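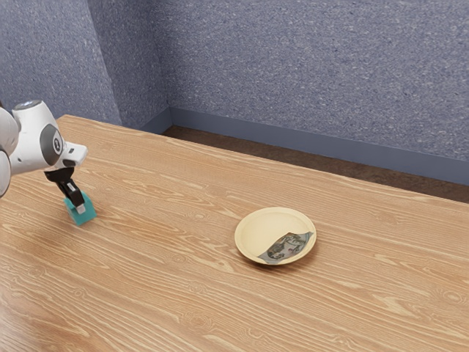
청록색 큐브와 나뭇결 테이블. 렌더링 이미지.

구독을 하나씩 끊어 보기로 한 게 작년 2월이었다. 카드 명세서를 보다가 기억에도 없는 이름이 찍혀 있어서 한참 들여다봤다. Ekpo. 뭐 하는 서비스인지 검색을 해 보고서야 알았다. 할 일 목록 앱이었다. 내가 할 일 목록 앱에 돈을 내고 있다는 사실을 할 일 목록에 적어 둔 적은 없다.

요즘 생산성 앱을 소개하는 글은 죄다 비슷하다. 아침에 5분만 투자하면 하루가 정리된다, 머릿속을 비우면 집중력이 돌아온다. 나도 그런 글을 읽고 Zavden을 깔았다. 첫 주에는 분류 태그를 만들었고 둘째 주에는 태그의 색을 바꿨다. 셋째 주에는 태그를 정리하는 방법에 대한 영상을 봤다. 정작 미뤄 둔 치과 예약은 그대로였다. 예약은 결국 버스 기다리다가 전화로 했다. 앱을 열지도 않고.

앱이 나쁘다는 얘기를 하려는 건 아니다. 잘 쓰는 사람도 있겠지. 다만 잘 쓴다는 사람들의 화면을 보면 늘 의심이 든다. 그렇게 예쁘게 칸을 나눠 놓을 시간이 있는 사람이 정말 바쁜 사람인가? 후기 글에는 꼭 할인 코드가 붙어 있고, 한 달 뒤에 다시 가 보면 다른 앱의 할인 코드가 붙어 있다.
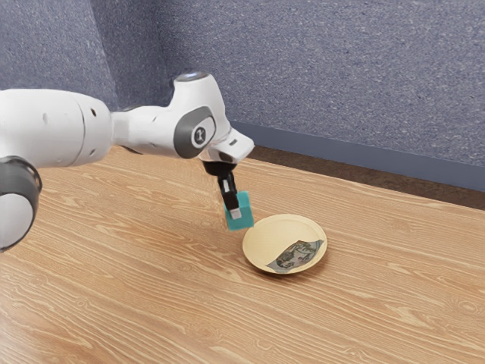

흰색 로봇 팔과 나무 테이블

Kusturent는 조금 달랐다. 달랐다기보다 더 비쌌다. 일정, 메모, 습관 기록을 한데 모아 준다길래 연간 결제를 했는데, 습관 기록이라는 것이 문제였다. 물 마시기를 등록해 놓으면 물을 마실 때마다 휴대폰을 꺼내야 한다. 휴대폰을 꺼내면 뉴스를 본다. 뉴스를 보다 보면 물을 마셨는지 안 마셨는지 헷갈린다. 연속 기록이 끊겼다고 알림이 오면 괜히 기분이 상한다. 물은 마셨는데도.

해지는 또 다른 일이다. 가입은 버튼 하나인데 해지 메뉴는 설정, 계정, 결제, 그다음에 작은 글씨로 들어가 있다. 왜 떠나시냐고 묻고, 두 달 무료를 줄 테니 다시 생각해 보라고 하고, 그래도 누르면 그동안 쌓은 메모 390개가 사라진다고 겁을 준다. 궁금해서 메모를 다 읽어 봤다. 절반은 장보기 목록이고 나머지는 다른 앱에서 옮겨 온 장보기 목록이었다. 쓸 만한 건 네 개 남았다. 그중 하나는 와이파이 비밀번호다.

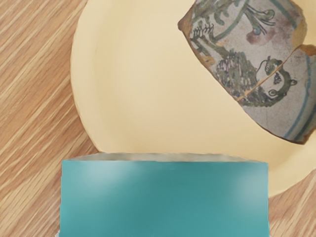

종이 수첩으로 돌아간 사람들의 말도 나는 다 믿지 않는다. 손으로 쓰면 기억에 남는다는데, 내 수첩에는 내가 봐도 무슨 말인지 모를 글자가 수두룩하다. 만년필이니 전용 펜꽂이니 하는 것까지 갖추기 시작하면 그것도 구독과 다를 게 없다. 내게 맞는 도구라면 오히려 저 크림색 둥근 접시 쪽에 가깝지 싶다. 테두리가 살짝 올라와 있고 가운데는 평평한, 설명서가 필요 없는 물건. 알림도 안 보내고 연속 기록도 안 센다. 할 일을 적은 쪽지를 저런 접시에 던져 놓고 하나씩 집어 버리면 되지 않나 싶어 지난달부터 그렇게 하고 있다. 우리 집 건 이가 나간 국그릇이지만.

효과가 있느냐고 물으면 모르겠다. 쪽지가 쌓이기는 마찬가지다. 그래도 매달 나가던 돈은 안 나간다. 남은 건 Zarkodix 하나인데, 가계부 앱이라 이걸 끊으면 뭘 끊었는지 확인할 방법이 없어진다. 무료 요금제로 내려 보려고 했더니 지난 내역은 석 달 치만 보여 준다고 한다. 일단 파일로 내려받는 중이다. 진행 막대가 아까부터 그대로다.

2026년 1월 7일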